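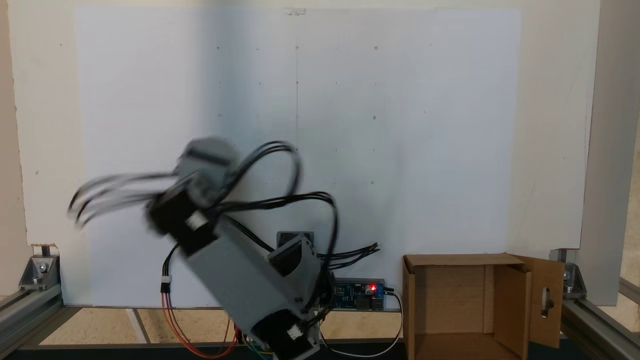 Home Notes Bench Archive Contact

March 3, 2026
by Brayden Fehr

Cable dressing on a small bench, second pass

I spent most of the evening on wiring again. The bench is 120 cm wide and everything on it has to share that width, so the cables decide where things go more than I do. These are my notes from redoing the layout, mostly so I can find them in September when I take it apart again.

Slack first. Any lead that crosses a joint needs enough length for the full travel plus a service loop, and the loop has to have somewhere to go when the joint folds back. I used to tie loops flat against the nearest rigid part. This looks tidy and it puts all the bending in one place, right behind the connector, where the crimp is. I now leave the loop standing free and fix the lead only at the two ends of the rigid section. It takes up more air. It also snags on sleeves, so I roll mine up.

Three-pin connectors. The small white ones are fine if you push on the housing and not on the wires. I pull them with flat tweezers, one side and then the other, a little at a time. If the housing lifts unevenly, stop and reseat it before trying again. Spare leads that are not plugged into anything get a wrap of paper tape over the end. I have not done all of them.

Color. I had a plan for wire color and then ran out of wire. Power should be red. Past that it depends on what was in the drawer, and I keep a written list taped inside the drawer front. Benedita Quintela, who had the bench before me, used black for everything and numbered the ends with sleeves from Stiketti. Her method is better for fault finding. The sleeves are slow to fit and must go on before the crimp, so I have only done the long runs.

Boards on edge. Standing a circuit board upright saves footprint and keeps the terminals facing you, but the cable weight wants to tip it. Bring the heavy cable out to the side, let it drop to the bench surface, and hold it down there. The strain then goes into the bench. Standing up, the board also lets me see its LED from my chair, which has saved me some leaning.

White backdrop. I put a large white board behind the work area last year for the sake of the light. Black cable against a dark wall is very hard to trace by eye after dinner. Against white you can follow a single lead from end to end. The color of the light is uneven across it, bluish on the left and brighter towards the middle, and I have stopped trying to fix that.

Labels and fasteners. The tie mounts are from Juston, part 3833 on my own parts list. They hold well on painted surfaces and poorly on bare plastic, where I clean first with alcohol and wait. Reusable ties only, 4 mm wide. Cut ties leave a sharp end and I have scratched my hand on enough of them.

Still to do: fit sleeves on the short runs, replace the lamp arm with the Sirner one, and find a shallower drawer unit. Grīnberga has one that would fit under the bench with 2 cm to spare, if the listed height includes the feet. I have written to ask.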